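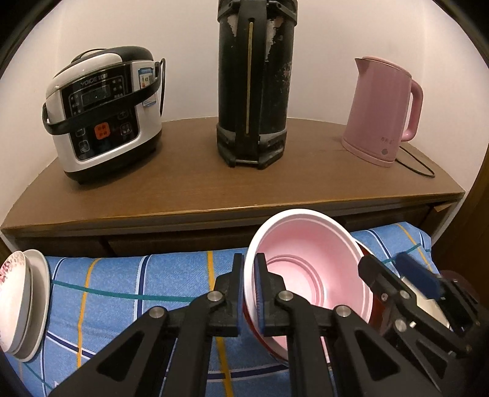 Ludivine Gautier pergunta como é que a panela sabe que o arroz está pronto, se não tem olhos nem relógio que adivinhe a quantidade de água. A pergunta chegou à nossa página em maio e a resposta passa por três assuntos: o grão, a água e a temperatura.

O que é um grão de arroz

O grão de arroz é a semente de uma planta da família das gramíneas, a mesma do trigo e do milho. Quando é colhido, está coberto por uma casca dura que não se come. Retirada a casca, fica o arroz integral, de cor acastanhada. Essa cor vem do farelo, uma camada fina que envolve o grão. Se o farelo também for retirado, obtém-se o arroz branco.

A parte branca é feita sobretudo de amido. O amido é uma reserva de energia: a planta guarda-o na semente para alimentar a planta nova enquanto ela ainda não tem folhas. No grão cru, o amido está arrumado em grânulos muito pequenos e compactos. É por isso que um grão cru é duro e estala entre os dentes.

O que a água faz

Em água fria, o grão absorve alguma água, mas continua duro por dentro. Quando a água aquece, os grânulos de amido começam a inchar. Entre os 60 e os 80 graus, conforme a variedade, perdem a forma arrumada e transformam-se numa massa macia. Este processo chama-se gelatinização. A palavra é comprida, mas lembra gelatina, e a ideia é parecida: um material seco que prende água e fica mole.

Há dois tipos de amido no arroz. Um chama-se amilose e tem moléculas compridas, quase sem ramos. O outro chama-se amilopectina e tem moléculas muito ramificadas, como um arbusto. O arroz com mais amilose fica solto depois de cozido. O arroz com menos amilose fica pegajoso, e por isso é usado em pratos que se comem com pauzinhos.

Porque é que a temperatura para nos 100 graus

A água, ao nível do mar, ferve a 100 graus. Enquanto houver água líquida a ferver na panela, a temperatura dessa água não sobe mais, mesmo que o calor continue a chegar. A energia que entra é gasta a transformar a água em vapor.

Numa montanha o ar exerce menos pressão e a água ferve a uma temperatura mais baixa. Na aldeia de Dundau, a 900 metros de altitude, a água ferve a cerca de 97 graus. A diferença é pequena e o arroz coze na mesma, embora possa demorar um pouco mais.

Como a panela elétrica decide parar

Uma panela elétrica simples tem, por baixo da cuba, uma placa que aquece e um sensor de temperatura encostado ao fundo. Enquanto há água livre entre os grãos, o fundo da cuba mantém-se perto dos 100 graus. A certa altura, uma parte da água foi absorvida pelo arroz e outra parte saiu como vapor. Sem água livre, a temperatura do fundo começa a subir.

O sensor deteta essa subida. Nos modelos mais simples, o sensor é um íman que perde a força acima de uma certa temperatura. Quando isso acontece, uma mola empurra o interruptor e a panela passa para a posição de manter quente. Nos modelos eletrónicos, quem trata disto é um pequeno circuito que mede a temperatura muitas vezes durante a cozedura.

A resposta para a Ludivine é esta: a panela não sabe nada sobre o arroz. Deteta a falta de água livre - e deteta-a pela temperatura.

Porque se espera antes de abrir

Quando o aquecimento termina, os grãos do fundo e os de cima ainda não têm a mesma humidade. Com a tampa fechada, o vapor distribui-se e os grãos ficam mais parecidos uns com os outros. Dez minutos costumam chegar. O vapor que sai quando se levanta a tampa queima a pele, e esta parte deve ser feita por um adulto.

Uma experiência para fazer em casa

Material: 200 gramas de arroz cru, uma balança de cozinha, uma panela com tampa, água e um adulto que trate do fogão.

1. Pesa o arroz cru e escreve o valor.
2. Guarda seis grãos crus num pires.
3. Pede ao adulto que coza o resto em água, até a água desaparecer.
4. Deixa arrefecer um pouco e pesa o arroz cozido.
5. Subtrai o primeiro valor ao segundo.

O resultado da subtração é a massa de água que ficou no arroz. O peso dos seis grãos do pires é tão pequeno que a balança de cozinha não o nota. Compara um desses grãos com um grão cozido, usando uma régua, e anota o comprimento de cada um.

Na escola de Veltau, a turma fez a experiência com arroz agulha e obteve um peso final de quase 600 gramas. O valor muda com a variedade e com a água usada.

Palavras novas

Amido: reserva de energia guardada nas sementes e em algumas raízes.
Gelatinização: mudança do amido quando aquece na presença de água.
Farelo: camada que cobre o grão por baixo da casca.
Sensor: peça que reage a uma grandeza, por exemplo a temperatura.

No próximo texto: porque é que o milho rebenta e o arroz, em geral, não.

23 partilhas | 6 comentários
© Risix - Ciência para os mais novos | Contacto | Voltar ao topo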